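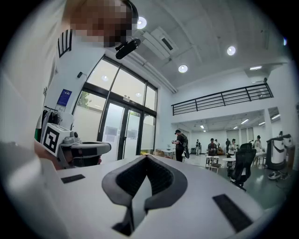

Slide 1. Front room: glass entrance wall, clothing rack under the blue poster.

Speaker notes, Hillum small spaces evening, 11 March 2021

Start with the room. White walls, high ceiling, black metal around the glass. Lots of light, so colours fade. Mention the Quezada shop, where I left cushions by the window until June and had to re-cover the lot.

Clothes go on the rack against the wall. Keep the doorway clear. Ask who has a front room they also use for storage. Wait for hands.

Next, cushions. My budget at Janurbridge was $644 for all the soft seating, and $468 of that went on covers. Pause here, people usually want to write it down.

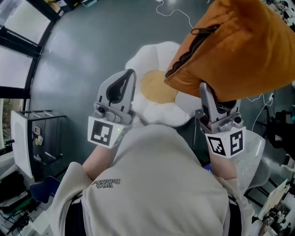
Zippers matter more than filling. If the cover comes off, you can wash it. Novelty shapes like the daisy are harder, so check the seams before you buy. Floor cushions get grubby first. Pick a darker colour or plan to wash often.

Light plastic chairs are fine beside cushions. They move easily and don't make a small room look full.

Hand out the Fokness price sheet. Questions, then tea.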